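Polyester thread keeps snapping on my home machine – is it the thread or me?

Lotte Van Damme
October 2, 2026
14 comments

Hi all, hoping someone who sews more than I do can talk me off the ledge. I bought a box of polyester thread for hemming and taking in T-shirts (mostly my own, plus a pile for my sister's kids) and it's been snapping on me ever since. The box has 12 cones in mixed colors, brand is Somumik, and I got it from a shop that was clearing out its stock. The label says spun polyester and that's pretty much all it says.

My machine is a secondhand Isar, the basic model with the spool pin on top that lies down sideways. It has always been fine with the little spools from the craft store. With the cones it goes along nicely for a few inches, then the top thread gets tighter and tighter and snaps right above the needle. Sometimes it doesn't snap and I get this awful puckered seam instead, like a smocked dress. On a T-shirt hem!

Things I've tried so far: new needle (a universal, whatever was in the drawer), rethreading about a million times, turning the tension down from 4 to 3 and then to 2. At 2 it snaps less but the underside looks loopy. I've also tried a different color from the same box, and the navy seems a tiny bit better than the red, which makes no sense to me.

I've got a navy shirt I really want to finish this weekend, so that's the one I'm testing on.
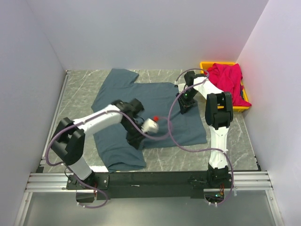 The navy tee, laid out flat.

What I'm trying to figure out is whether I should toss the whole box or whether there's a setting I'm missing. I don't mind spending a bit on better thread but I do mind throwing out 12 cones if the problem is me. Also, is there any way to tell old thread from good thread by looking at it? The shop had these on a shelf by the front window, and now I'm wondering how long they'd been sitting in the sun.

Thanks in advance, and sorry for the long post.

9 people found this useful

Tapio Honkanen
31 likes

I'd bet a cup of coffee it's how the cone is feeding and the thread is innocent. I did the exact same thing when I moved from spools to cones, and I was ready to throw the machine down the stairs.

A cone is wound so the thread comes off over the top, going straight up. A little craft store spool is often wound so it comes off the side. If you've got a cone lying down on a sideways pin, or sort of propped up there (I had mine jammed on with a rubber band, very classy), the thread catches on the base of the cone every so often. Each time it catches, your tension shoots up, and then it snaps. That fits with what you say about it getting tighter and tighter before it goes.

So get a cone stand. It's just a heavy base with a peg and a tall arm with a loop or hook at the end. Put it on the table behind the machine, a bit to the right, run the thread straight up through the loop and then down into your first thread guide. The loop needs to be directly over the middle of the cone. Mine is a Leinonen and I've had it for years, but any of them will do. Before you buy one you can test the idea with a coffee mug – stand the cone up inside the mug behind the machine and tape a big safety pin to the wall or a shelf above it, with the thread going through the round end. Looks silly, works fine.

Then put your tension back to 4 and start over from there. You've been turning it down to make up for the drag, and that would give you the loops underneath once the drag lets go for a few stitches.

Second thing, and please don't skip it: the needle. T-shirts are knit, and a universal needle isn't great on knit fabric. Get ballpoint or stretch needles, size 75 or 80. A universal can skip stitches on jersey and poke little holes in it as well, and you don't see the holes until after it's been through the wash. If your thread looks fuzzy when you pull it through the eye, go one size up to a 90.

And are you sewing with a straight stitch? If so your hem will pop the first time somebody pulls it over their head, whatever thread you use. Try a very narrow zigzag. I set mine to a width of 0.5 and a length of 2.5 or 3, and from a step away it looks straight. A bit less presser foot pressure helps with the wavy look too, if your machine lets you change it. I don't know the Isar so I can't tell you where the knob would be.

Lukian Onyshchenko
4 likes

throw it out. life is too short for cheap thread. I had a clearance box like that once and it shed so much lint I was cleaning the bobbin area every time I sat down. went to Vanside thread and never looked back

Arsen Moroz
22 likes

Tapio's right about the cone stand, so do that first. I'll take the "is it old" part, as I buy a lot of leftover stock myself and I've learned to check it before it gets anywhere near a machine.

Pull off an arm's length and throw it away. Pull off another one. Hold it between your two hands and tug, slowly at first and then with a quick snap. Good polyester stretches the tiniest bit and then fights you, and you'll feel it bite into your fingers before it breaks. Thread that's had it will break with almost no effort. Do the same with a new spool you trust so you know what you're comparing it to. Do this with every color, too! The cones in a mixed box don't always come from the same batch, and they may not have been stored the same way. The dye can make a difference as well, so I don't find your red and navy thing strange at all.

After that, look at it against something light. You want it even. If you see thick bits and thin bits, or little slubs like tiny caterpillars, those are what get stuck in the needle eye or the tension discs. A bit of fuzz is normal with spun polyester, that's simply how it's made. A lot of fuzz isn't.

About the window: polyester holds up to sunlight a lot better than cotton does, but I still wouldn't trust the outside layer. Unwind the outer layer until the color looks the same all the way down. If one side of the cone is paler than the other, there's your sunny side. I've saved plenty of cones like this and lost maybe a few yards each time.

One more thing I didn't see in your post – what's in the bobbin? If you've still got the old craft store thread down there and the new one on top, try winding a bobbin from the same cone. Wind it slowly. Polyester has a bit of stretch in it, and if you wind a bobbin at full speed it goes on stretched and then shrinks back in the seam. That alone gave me puckers for most of one winter and I blamed everything else in the house, including the ironing board.

If some cones fail the tug test, don't toss those either, by the way. Use them for basting, where you want it to break easily.

Lotte Van Damme
6 likes

Oh my goodness, thank you. I did the mug and safety pin thing tonight and got a full seam on a scrap without a single break, at tension 4! The bobbin was indeed the old thread (oops). The red one breaks if I so much as look at it, so that's going in the basting drawer, but the navy and the gray both passed the tug test. Stretch needles are on my list for tomorrow and I won't touch the real hem until I have them. Arsen, how slow is slow for the bobbin? My pedal is pretty much on or off.

Arsen Moroz
3 likes

Half speed if you can manage it. If the pedal won't do that, try putting something under it so it can't go all the way down. I use a folded dishcloth.

1438 views
Share this page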